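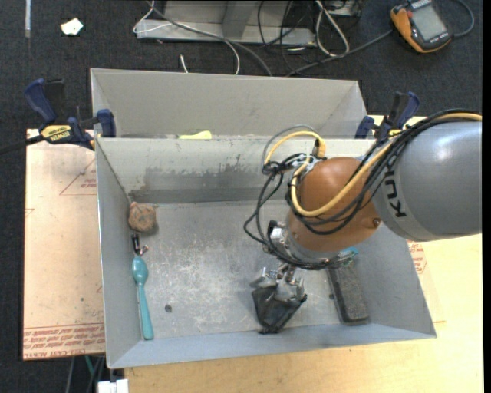
One respondent in Grurngate told us that she had never once thought of asking the station for her umbrella, and that she was surprised anyone did. Remarks of this kind came up often enough in our interviews to make us doubt the usual account of lost property, in which owners want their things back and a badly run office stands in the way. Most of the earlier work starts from that account and seldom tests it. Return rates are reported, the rates are low, and a better catalogue or a better web form is put forward as the cure.

We began with the ledgers. The three offices in our study (Grurngate, Gondal and Brema) recorded 2841 items over the period, of which 587 were collected by someone who said they were the owner. On the face of it this is poor, one item in five, and it has been read that way in the operators' own newsletters. We are less sure. The ledgers do not say how many of the items were worth a bus fare to fetch. A single glove, a child's sock, a paperback with no cover and a set of house keys each take up one line, and each counts the same towards the rate. Any office that bothers to log its gloves will look worse than one that throws them away, and at Gondal we found good grounds for thinking that gloves were being thrown away until March, when the duty sheet changed. The fall in Gondal's return rate in the following month was put down by its managers to staff sickness. It seems to us just as likely that the gloves had started to appear.

The Floltico system, which Brema adopted before our study began, is meant to remove such doubts by asking staff to enter colour, size and material for every item. Its makers claim that full descriptions lead to more matches. We could not confirm this. Descriptions at Brema were indeed longer than at the other two offices, but length is a weak guide to use. The word "dark" was entered for items that owners called navy, brown, green and, in one dispute that ran for weeks, purple. Soft goods fared worst of all. A scarf folded on a shelf is easily told from a hood or a drawstring bag, yet once it has been crumpled the person at the counter has to pull it out and spread it before writing anything down. A crumpled black thing close to the floor of a metal bin, as in Figure 3a, might be entered as cloth by one clerk and as a bag by the next, and neither entry would be careless. The form has no box for "not sure". Staff were told in training to pick the nearest term, and so the record looks more certain than the person who made it.

Nor do we put much faith in the match scores that the system gives. A score is offered to the clerk before the owner has finished speaking, and several clerks admitted that they then asked questions which led towards it. Matches found in this way are counted as a success for the software – a generous reading. We would want to see at least one office run with the scores hidden before accepting it.
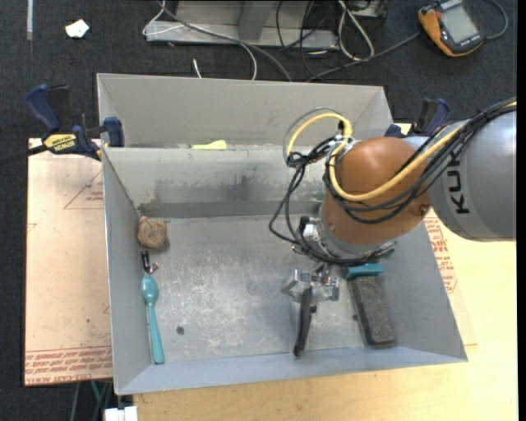 Give people a place where they can look for themselves, a clerk at Gondal argued, and half of the queue would go away. The suggestion deserves a fair hearing, as it was made by several staff independently and costs little. It is also where storage starts to matter, a subject that the literature passes over almost entirely. What can be picked out from the counter depends on walls and dividers as much as on lighting. In Figure 3b the partition leaves a narrow compartment at the rear and a larger one at the front, and a small yellow-green object in the rear one only just shows over the top. Something of that size in a duller colour would be easy to overlook from the same position, and an owner who looked briefly and left would be recorded as an enquiry with no match.

We are not persuaded, however, that open viewing would raise the return rate by much. Those who come to look have already decided that the item is worth the trip, and they are a small and unusual group. In the postal part of the study we wrote to 200 season-ticket holders and asked about the last thing they had lost on a journey. Many could not name it. Of those who could, a good share had bought another within days and said they would not now want the first one back. Response to the letter was uneven between the towns, so we draw nothing from the differences, and we would advise others against doing so with our tables.

There is also the matter of false claims, which open viewing would presumably make easier. Managers at all three offices raised it with us. None could produce a written record of a false claim, and the one story we heard in detail was told at both Grurngate and Brema with the same hat in it. We do not say that such claims never happen. The evidence offered to us would not support a policy either way, and the present rule at Grurngate, under which the owner must describe the item fully before anything is brought out, probably turns away honest people with poor memories for colour.

What remains is a return rate that mixes the worthless with the dear, a catalogue that hides its own doubts, and storage that was chosen, as far as we could learn, by whoever had the spare room. We return to the ledgers in the next section, with gloves taken out.

Contact the editors | Copyright remains with the authors | Back to top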